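Checked tablecloth on a work table – keep it or bin it?

Home Working board > Desks and tables

jullgate_lane
Posted Sat 29 January
I've been using the dining table as my desk and left the yellow and white checked cloth on it. It saves the table top from scratches and I can wipe it down. My sister says it looks like a picnic and that I should buy a proper desk mat. Does anyone else work on a cloth?

The laptop stays out most of the day, usually with a pen and a snack near it, and it all gets cleared before tea. 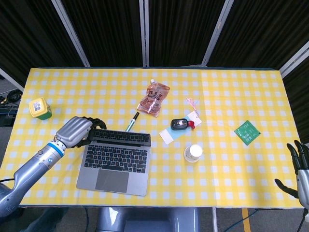

My one complaint is the fold line. The cloth was stored folded and the crease won't drop out. It's on the right, so it's where I put paper when I write, and the pen catches on it.

tam_60
Iron it on the back, low heat, with a tea towel in between. If it's wipe-clean stuff, don't let the iron touch it at all.

Plulitus
I'd get rid of it. Cloths slide. I pulled mine half off the table reaching for the phone and lost a mug of coffee. A mat costs less than a new keyboard.

jullgate_lane
Mine doesn't slide much. I could clip it underneath.

Boglárka Hajdu
Clips work. I bought a set from Havik last April and they have held since, though they pinch if your knees are high. I don't agree about mats. They only cover the middle and the crumbs collect along the edge.

Plulitus
You can lift a mat up and shake it.

Boglárka Hajdu
You can shake a cloth as well.

neves527
Keep the cloth but put felt under it. It stops the sliding and is quieter to type on. Measure first – my table is 60 cm deep and I still bought it too short.

jullgate_lane
Thanks all. I'll try the iron tonight and look at felt. The laptop lid gets shut before meals anyway, so the cloth may as well stay for now.

tam_60
Let us know if the crease goes.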